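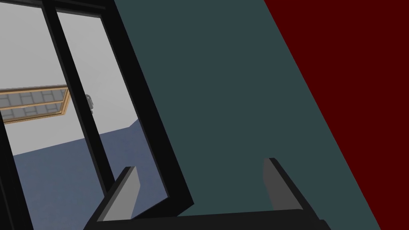 Catarina Leitão wrote that the second Gotau album was "a record made by people who have stopped listening to one another," and she asked whether I intended to revise the favorable notice I gave it in November. I do not, although her letter deserves a proper response, and I have returned to the album several times in order to give one.

Gotau began as a duo, and the present lineup of five has been in place only since the recording of this album. The change is considerable. The first release relied on close harmony and a single acoustic guitar, with long rests between phrases. The new one introduces a rhythm section, a cello, and a second lead voice, and the rests have largely gone. Listeners who valued the quiet of the earlier work will find less of it, and I accept that this is a loss.

Where I differ is on the matter of listening. On "Asance," the longest track, the cello holds back for two full verses and enters underneath the vocal line, at the same pitch, so that the first few bars are easily missed. The drummer plays with brushes throughout and drops out before the last chorus. These are the decisions of a group paying close attention to its singers. The arrangement of "Murkitz" is less successful. The bass is too prominent, the bridge is repeated once more than the song can bear, and the lyric, a fine one, is hard to follow in the middle section.
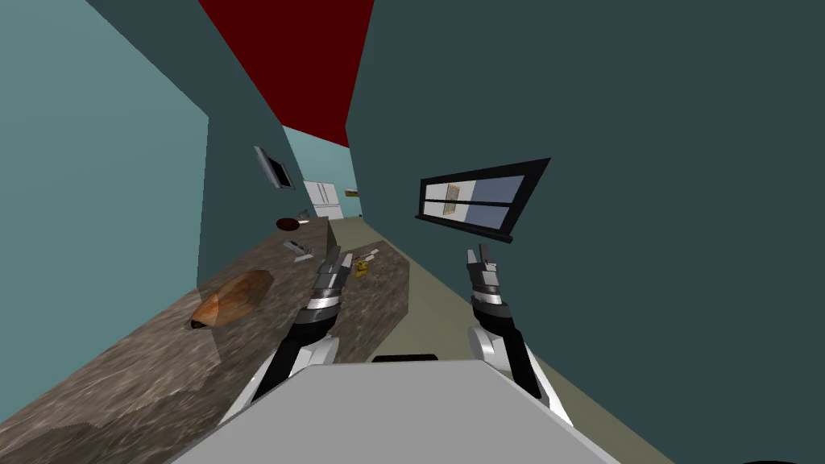 The mix is at fault and the playing is fine, according to a reader who commented under my original notice and who had heard the group perform the same songs at the Ansah Hall. I was present on another evening of that run and am inclined to agree. In the hall, the two lead voices were placed well apart, and each could be heard without effort. On the album they share the center, and in the louder passages one tends to cover the other. It is a problem of production, and it could be addressed in a later pressing.

A word on availability is also in order, as several correspondents have inquired. The vinyl edition was limited to 3666 copies and includes a printed lyric booklet, which I recommend consulting for "Murkitz" in particular. The digital edition contains the same songs in a different sequence, with "Asance" moved to the close. I prefer the vinyl order, in which it ends the first side and is followed by the short unaccompanied piece.

My recommendation of the album therefore stands, with the reservations set out here regarding the mix. I have written to Catarina separately about the cello part, on which we are still some distance apart.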